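What stopped the arm at Studness
January 2024

The laundry at Studness does 3,000 pounds on a busy day. Since May a robot arm from Breklow has been unloading the dryers on the night shift. In the fall it jammed a gripper inside a drum that was still turning over. No one hurt. One bent finger link, one dryer down, seven hours lost.

I got the shift lead on the phone between loads. She asked me to leave her name out, fine by me.

"It was a bang and then a grinding noise," she said. "I was at the folding table. I hit the stop and it took me a second to even look, I figured it was the dryer belt."

It wasnt the belt. The arm had gone in on a "cycle done" signal. The drum was coasting. Normally the door switch kills the motor and the drum is still by the time the arm reaches the opening – that night it had a heavy load of bath mats and kept rolling.

"The signal said done. Done with heat, sure. The drum didn't know that."

So who missed it? She blames the handoff. Breklow wrote the arm program, a contractor called Lekota wired the dryers, and each one thought the other was checking for motion. I asked Breklow's field tech about this and he didn't argue much. "We trusted a signal we should of tested with a full drum," he said. "We tested with 70 pounds of towels. Mats hold water, they're heavier, it coasts longer."

The arm now does a look first. It stops near the opening with the fingers apart and the wrist camera checks that the vent on the back wall is staying put. If the vent moves, the arm backs out and waits.

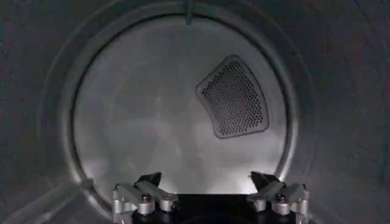 Is it fixed?

Mostly, according to her. The tech says the new check has run 900 times with no contact. There's also a motion sensor on each drum now, made by Brirkik, wired straight to the arm's safety stop so the software doesn't get a vote.

She has a complaint, though. The check is slow. "It sits there thinking. On a bad night I could unload it myself faster, and I have." She's not supposed to, the gate has to be locked out first, and she does lock it out – she wanted that in here.

Would she go back to unloading by hand? Long pause. "My shoulders say no. But I stand further back then I used to."

The bent link is in a drawer in the office. Breklow asked for it back twice, she hasn't mailed it.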